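The Lost Sock Drawer

By Nele Eichhorn

When Polyxeni Stergiou took over the laundromat on Clement Street, the previous owner left her two keys, a coffee can full of buttons, and a drawer. The drawer was under the folding counter and it stuck, so it was her second week in Ratthorpe before she got it open, and then only because her nephew Fotis leaned on it with his hip while she pulled. Inside were socks. They were single socks, every last one of them, packed in so tight that they rose up like bread dough when the wood let go.

"Throw them out," said Fotis, who was seventeen and wanted his lunch.

But Polyxeni had been raised in a house where string was saved, and she couldn't do it. She carried them upstairs in pillowcases, an armful at a time, and spread them over her kitchen table and then her bed, and by the time the streetlights came on she had counted 400. She sat down among them with a cup of tea and felt, for the first time since the move, that she had company.

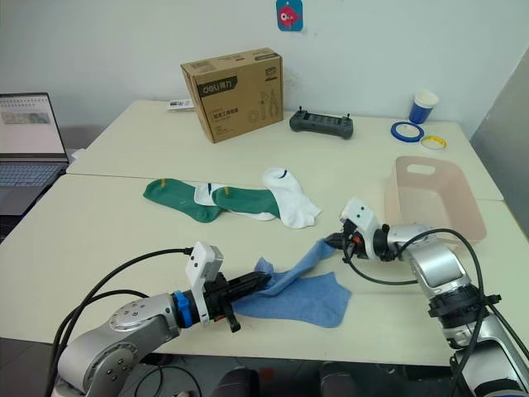
Old Mr. Karras came in every morning at seven with one small bag and a newspaper he never finished. He had been a ferry cook most of his life and he still folded his shirts as though the floor might tilt. Polyxeni had started setting a few of the socks out by the dryers, thinking that people might as well have a look, and on that particular morning, with November rain coming sideways at the windows, he put his bag down and stood there for a good long while. There was a light blue one lying rumpled on the pale tabletop, no better and no worse than the others, and he reached over and smoothed it with the side of his thumb, heel to toe, the way you'd smooth a child's hair. "My wife knitted in that color," he said. Then he shook his head and said it wasn't hers, hers had a crooked toe, she never could get the toe right, and he laughed so hard at the memory that he had to borrow a handkerchief.

After that he told her things. He told her about the winter the ferry froze in at Flernulitz and he made soup for the whole boat out of onions and a ham bone, and how Eleni (that was his wife) had walked out across the ice with a basket of dry socks because she had worked out, quite correctly, that no man aboard would have packed any. She was twenty then. He hadn't even been introduced to her yet.
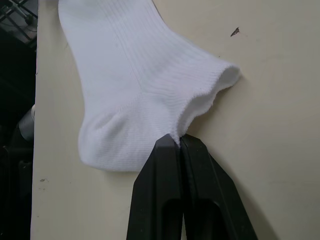 So did she marry him for his soup?

She married him for his manners, Mr. Karras said, because he was the only one who gave the socks back, and gave them back washed.

Polyxeni thought about this story all through the afternoon, while the big machines thumped and a woman named Marina Gavalas fed quarters into the soap dispenser and complained, very pleasantly, about her sister. It seemed a fine thing to have been brought socks across the ice. It seemed nearly as fine to have returned them. That night she took down the cardboard sign that said NOT RESPONSIBLE FOR LOST ITEMS, turned it over, and wrote on the back, in her best schoolroom letters, COME AND LOOK, YOU NEVER KNOW.

They came, too, more of them than she'd have guessed, stamping the rain off their shoes and pretending to need change.
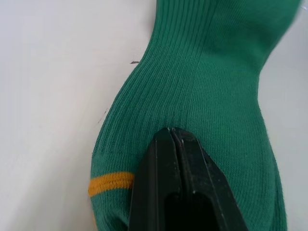 The green one, still waiting.

Marina found hers on the third evening, a gray one with a darn in the heel, and held it up and hollered so loudly that Fotis dropped a whole basket of somebody's towels. Mr. Karras, who had no reason to be there at that hour, clapped. Then he went to the back, where Polyxeni kept a hot plate, and asked whether she happened to have any onions.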